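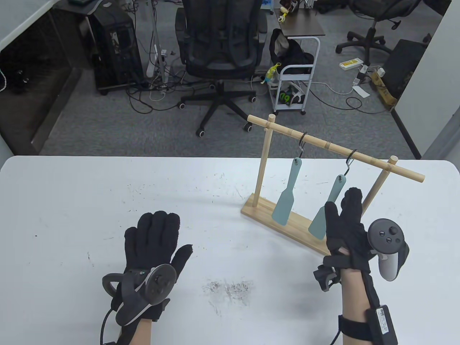 The Jedham Cup is a knockout competition for amateur soccer clubs, played each year between August and November. It is best known for its replay rule, under which a drawn match was played again, and then again, until one side won or failed to turn up. Several clubs have progressed by the second method.

The cup is named for the town of Jedham, which has never won it. Jedham Athletic has reached the final five times and lost all five, twice to the same penalty taker.

Format

The competition is open to any club in the district with a field, a set of matching shirts and a paid entry fee. The matching requirement was relaxed for one season and then restored after a second-round tie in which both teams claimed the same goal.

Ties are decided over a single match at the ground of the club drawn first. Until the rule was changed, there was no extra time before the final, and no penalty shootout at any stage. A draw meant a replay at the other club's ground, then a third match at a neutral ground, then a coin toss to decide who had to host the fourth. The founding rules say nothing about a fifth match, an omission that clubs treated as permission.

Away goals have never counted double. A proposal to introduce them was discussed at the annual meeting and defeated by delegates who, according to the minutes, "wished it explained once more, and then did not."

Early years

The first edition attracted 14 entries, an awkward number for a knockout. Two clubs were given byes to the second round on the basis of having the longest journeys. One of them, Toom Rovers, had measured its journey by way of the coast. Rovers went on to win the cup, beating Jedham Athletic 3–2, and the trophy was handed over in a parking lot because the clubhouse had been booked for a wedding.

The trophy itself is a two-handled silver-plated bowl with a lid. The lid has been missing for most of its history. It was returned anonymously before the twentieth final, found not to fit, and is now assumed to belong to a different trophy.

The Kevel replays

The most cited episode in the cup's history is the semifinal between Kevel United and Lelico, which required five matches. The first four finished 0–0, 1–1, 0–0 and 2–2. The fourth was watched by 191 people and the fifth by 189, and the local newspaper made a good deal of the missing two.

Lelico won the fifth match 1–0 with a deflected free kick by the forward Édgar Usuga, who said afterward that he had been aiming for the other corner. Kevel protested that the kick had been taken from the wrong place. The protest was upheld, but the result was allowed to stand on the grounds that the final was the next day. Lelico lost the final 6–0, having by then played three matches in eight days, and Usuga was substituted at halftime at his own request.

The referee for all five matches was Birutė Raudsepp, whose written report on the tie runs to a single page. Its last paragraph recommends extra time.

Rule change

Raudsepp's recommendation was adopted two years later. Under the current rules, a tie level after 90 minutes goes to extra time and then to penalties. Traditionalists objected, chief among them the Kevel manager Dalia Kazlauskienė, who argued that her team had trained specifically for replays. Kevel has since been knocked out on penalties in four separate seasons — a record for the competition, and one the club lists in its program under "Honors."

The first final settled by a shootout was played on 19/11/2021 under floodlights at Toom. Goalkeeper Kaja Stankevičius saved two kicks and scored the winner herself, giving Lelico its first title. The match was delayed at the start while a spare ball was fetched, the original having gone over the stand during the warmup and into the river.

Coverage and betting

The cup receives little outside attention. A weekly preview column by Léonie Tessier ran in the local paper for many seasons and predicted the score of every tie from the second round onward. Her record in semifinals was poor enough that supporters of several clubs wrote in asking to be tipped to lose. She obliged Jedham Athletic before its fifth final and was, on that occasion, correct.

No bookmaker is known to offer odds on the competition. An informal pool operated at Toom for a time, with the stakes paid in raffle tickets, and was wound up when the same ticket won twice.

See also

List of Jedham Cup finals
Toom Rovers
Replay (sports)
Lelico women's and mixed teams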